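The bench arm and the people who stand next to it

Typing this on my lunch so bear with me.

Stollanby put arms into the Pledley site last year. Small ones, table height, not the big yellow cage monsters people picture when you say robot. Returns sorting mostly. A mixed tote comes in, housewares, kids' stuff, paperbacks, whatever got sent back, and somebody decides what it is and where it goes. Used to be 27 of us deciding. Still 27, as it happens, which management brings up at every meeting like it settles the matter.

Doesn't settle anything. The head count is the same and the job isn't.

Ask Farah Tarigan. She was the quickest sorter on the floor, hands like a card dealer. Now she minds the bench. Puts things out, watches the arm go for them, fixes the grip when it misses, types a note. Her words: "I used to finish tired. Now I finish annoyed." Same pay grade, mind you. She's teaching the thing what she knows and the classification still says picker, level 2.

And what she knows is a lot. Which way up a bowl wants to be taken. That a cloth has no edge until you give it one. That nested cups come apart if you're rough and stick if you're gentle. Seven years of that in her wrists and there was never a line for it on the form.

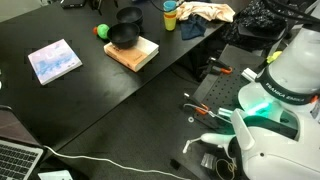
So when the company says the arms take away the drudgery, I want to ask which part was the drudgery. Lifting, sure. My shoulder doesn't miss the lifting and I won't pretend it does. Gilang Mandagi had surgery on his and he's all for the arms, says they could of come ten years sooner. Fair enough. He's right about shoulders.

But the talk went too. You sort beside someone, you talk. You mind a bench, you're alone with a laptop and a queue. The new hires learn the bench and never learn the work, and then one day the arm is down for a part and there's a tote with 1271 on the label and a kid staring at it. Saw that myself. Arif Raju walked over and cleared it without putting his coffee down, more or less.

What I'd ask for isn't wild. A proper classification for anyone who runs a bench, with money attached. Rotation, so no one does more than two hours on it at a stretch. New people on the hand line first. Bernadette Gilbert put all of this in writing for the union side and was told it would be looked at in July. We'll see. Last thing that was going to be looked at was the break room heater.

I'm not against the arms. I've got used to the noise, I even like watching it line up on somthing awkward. But the savings are coming out of what Farah and Arif carry around in their heads, and so far the favour has only gone one way.

Bell's gone. More when I get a minute.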